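コンピ盤『Zuccaro』制作、5月分の進捗です。取り急ぎ。箇条書き多めで失礼します。

- 収録候補は93曲まで絞り込み済み。Rukhsana Dhanialさんと再試聴中、来月あたまに確定
- マスタリングはEvaristo Gattiさんに依頼。低域の処理で一度差し戻し、再提出待ち 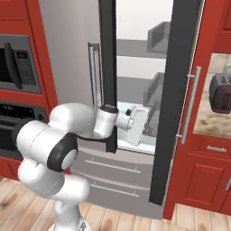 *赤いキッチン、冷蔵庫とアーム(CG)*

## 権利まわり

Rillonレーベル分は許諾済み。残り三組、うちTurnoはサンプリング元の確認で止まってます。Lucrezia Zanettiさんが先方とやりとり中ですが、返事が遅い。だめなら差し替えます。差し替え候補は用意してあるので曲順への影響は小さいはす。 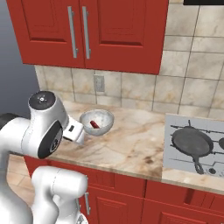

カセットの予約はおよそ217本。想定より早いペースなので、追加プレスの見積もりを取りました。金額は別紙のとおり、予備費の範囲内。ケースの色はまだ未定、Fiorella Sartoriさんの校正待ちです。 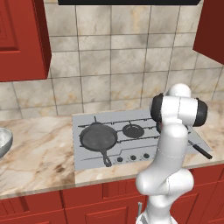

*コンロとスキレット(CG)*

## 遅れているもの

ライナーノーツ。Nazareno Sorrentinoさんの原稿は前半のみ受領。後半は英訳と並行で進めめます。試聴会は会場の都合で夜8時開始に変更、告知文は修正済み。配信用データは四本立てのまま変更なし。

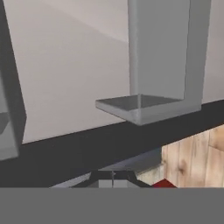 *グレーのグリッパー、指先のアップ(CG)*

お願い一点。追加プレス分の支出、承認をいただけると助かります。工場の枠を押さえたいので早めに。領収書は次回まとめて送ります。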